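Home Fabrics Leathers Threads Glossary

Search the guide Go

Denim

Denim is a hard-wearing cotton cloth, and I'll admit straight away that it's my favourite thing in this whole guide. It is a twill, so the crossways threads pass under two or more of the lengthways ones and make those slanting lines you can see if you look closely at a pair of jeans. The lengthways threads (the warp) are dyed, usually with indigo, and the crossways ones (the weft) are left plain. Turn up a trouser leg and you get the paler side.

The name is generally said to come from "serge de Nîmes", a cloth from the south of France, though people have been arguing over that for ages and I'm not going to settle it here!

Indigo is an odd dye. It mostly clings to the outside of the yarn and leaves the middle white – so as the cloth rubs, the colour wears off and the white core starts to show. Knees and pocket edges go first. My oldest pair came from the market at Eladbridge and has faded so much that my sister thinks they were sold to me as grey.
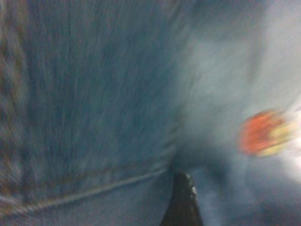 Weight is given in ounces per square yard. Shirts are often made from something as light as 5 ounces, while jeans tend to be a good deal heavier. I once bought a stiff roll end from Dhillon, the cloth shop on the hill, and broke 2 needles on the first hem. Get proper jeans needles and go slowly over the thick bits.

Most denim shrinks a little the first time it's washed, so wash it before you cut it. I forgot this with a skirt – never again. After that, turn it inside out, keep the water cool and hang it up out of strong sun if you want to keep the blue.

See also: Chambray, Drill, Indigo, Twill

Contact the Duseck Cloth Guide | Copyright Duseck | Back to top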